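Unit 4: Aggregate drying and heating in batch plants

Course notes, Road Materials Production, Perneck site group
Revised 2020-06-09

4.1 Why the aggregate is dried

Stone and sand arrive from the stockpile carrying water, both on the surface and in the pores. Binder does not stick properly to a wet surface, and steam given off in the mixer makes the batch froth. The dryer has two jobs: to drive the water off and to bring the stone up to mixing temperature. Most of the fuel used on a plant goes into these two jobs, and the first usually costs more than the second.

Sand holds far more water than coarse stone. A mix with a high sand content will therefore slow the dryer down even when the total tonnage is unchanged. At the Flikcombe quarry plant the sand bays were roofed before any work was done on the burner, and the fuel figures for the following March were compared with those for the year before. We will use those figures in the exercise session.

4.2 The drum

The drum is a steel cylinder set at a slight slope and turned on rollers. Cold feed enters at the high end. Lifting plates, called flights, are bolted to the inside of the shell. They pick the material up and drop it through the hot gas as a curtain.

In a counterflow drum the burner is at the discharge end, so the gas travels against the stone. In a parallel flow drum both move in the same direction. Counterflow gives a lower exhaust temperature for the same output and is the arrangement assumed in the rest of this unit.

Three kinds of flight are found along the length of the drum:

Feed flights, which move material quickly away from the inlet.
Veiling flights, which form the curtain.
Combustion flights, which hold material against the shell and keep it out of the flame.

Stone falling through the flame puts it out in patches and leaves unburnt fuel in the exhaust. Worn combustion flights are a common cause. Look for them first when the baghouse filters show an oily deposit.
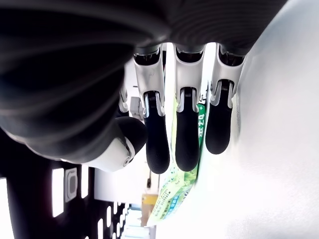
Fig. 4.1 Robotic hand, black palm and rounded black fingertip pads.

4.3 Feed control

Cold feed bins discharge on to a collecting belt through variable speed feeders. Each feeder must be calibrated for the material in it, and again whenever the source changes. The belt scale reads wet weight. The moisture figure has to be entered by the operator, or the controller will take the water for stone.

Work through this case. A belt scale reads 51 tonnes per hour at a moisture content of 4 per cent of the wet weight. The dry feed is 51 multiplied by 0.96, or 48.96 tonnes per hour. The dryer is therefore removing 2.04 tonnes of water every hour. Repeat the sum for 6 per cent and note how much the water load rises.

4.4 Exhaust and dust

The exhaust fan draws gas through the drum and into the baghouse. Gas that is too cool lets water condense on the bags, and the dust turns to paste. Gas that is too hot damages the fabric. The limit depends on the bag material, so read it from the plate on the housing and do not rely on memory.

The Naqvi type baghouse used in our plant visit cleans its rows in turn. The pressure drop across the bags should be logged at the start and end of each shift. A steady rise over several shifts points to blinded bags. A sudden fall points to a torn one.

Collected dust goes back to the mix as filler or is sent to a silo. Returning it in surges upsets the grading, so a small surge hopper and a metering screw are fitted in between.

4.5 Routine checks

Roller and tyre contact faces: every 50 running hours.
Flight condition, drum cold and isolated: every 21 days.
Burner nozzle and air linkage: with the flight check.
Drive gearbox oil: change at 4,000 hours.

These intervals are from the Hirkevura plant handbook. Other makers differ. Nobody enters the drum without the isolation lock fitted and the permit signed.

4.6 For the next session

Read section 4.3 again and bring a calculator. Write half a page on what happens to the exhaust temperature when the feed is cut but the burner setting is left alone.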